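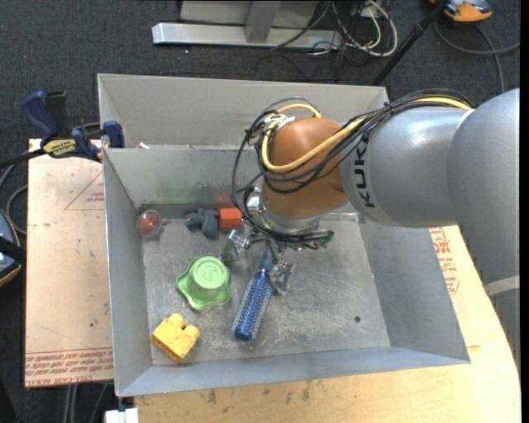

A KUKA arm over a divided metal bin.

Janka Lukáč is halfway through a bowl of bean soup when I reach her table, and she wants me to try it before we talk about anything else. It is thick with smoked paprika and carrot, and I finish more of it than is polite. "There's fibre in every spoonful of that," she says, delighted. "And you didn't think about it once, did you?"

Janka is a dietitian, and for the past two years she has been helping works canteens in Brandport put more fibre on the plate. It started with a single kitchen, run by a caterer called Kania, where the lunch choice was mostly white rolls, chips and a pasta bake. The project now feeds 1,340 people on a normal working day, and she talks about it with the sort of glee other people save for football.

"Everyone knows about sugar. Everyone knows about salt," she says. "Ask somebody how much fibre they should eat and they look at you as if you'd asked for their shoe size in Japanese. It's 30 grams a day for an adult in this country, and most of us get nowhere near it."

I admit I had no idea what I ate, so she makes me go through yesterday (toast, a ham sandwich, chicken and rice, two biscuits). She winces at the rice, forgives the biscuits and wants to know what kind of bread it was. White, I tell her. She writes that down and underlines it.

What does it do for us, then? Most people think of fibre as something for keeping regular, and she is happy to start there -- "it's a perfectly good reason, I don't know why we're shy about it" -- but the part that excites her is further along. People who eat more of it tend to have less heart disease, less type 2 diabetes and less bowel cancer. Oats and barley contain a kind that helps to bring cholesterol down. Some of it feeds the bacteria in the gut, and she could clearly spend the whole afternoon on those bacteria if I let her.

The first month in the canteen went badly. Janka had swapped all the bread for a dense wholemeal loaf overnight, and 31 people signed a note asking for the rolls back. "They were right! It was a horrible loaf," she says. "I'd chosen it from a table of numbers and never had a slice of it with butter on." The rolls returned, this time made with half wholemeal flour, and the note stayed pinned up in the kitchen until the corner went greasy.

After that she moved slowly. Lentils went into the mince, a spoonful more each week. The potatoes kept their skins. Fruit crumble got an oat topping, and it's now the pudding that sells out first. The cook, a Mr Mathebula, came up with the bean soup himself and won't give her the full recipe, though she has worked out the cumin.

She also learned to go gently for the sake of people's stomachs. "If you've eaten white bread for years and then have a huge bowl of chickpeas on Sunday, you'll know about it on the bus next morning. Add a bit, wait a few days, add a bit more. And drink! Fibre soaks up water, so have a glass with your meal." Anyone with a bowel condition, she adds, should speak to their doctor or dietitian before making big changes.

Last February she sent a short survey round the first canteen and 134 people filled it in. Of those, 133 said they would be happy to keep the new menu. I ask about the other one. "Wants the pasta bake on Fridays," she says. "I've got some sympathy, it was a good pasta bake. We're trying it with peas."

For those of us without a Mr Mathebula, her advice is cheap and mostly comes in tins. She keeps kidney beans, chickpeas and sweetcorn in the cupboard and frozen peas in the freezer, and something from that lot goes into nearly every supper. She has porridge in the mornings, with an apple grated into it, peel and all. She has no time for powders unless a doctor has suggested them, and she is wary of cereal bars with "high fibre" on the front and a great deal of syrup on the back.

Two more kitchens are due to join after the summer, one of them on a night shift, where the main meal is served at two in the morning. Janka plans to be there for the first week of it, and she's already asking the cooks what people like to eat at that hour. So far the answer is toast. "I can work with toast," she says, and goes back for more soup.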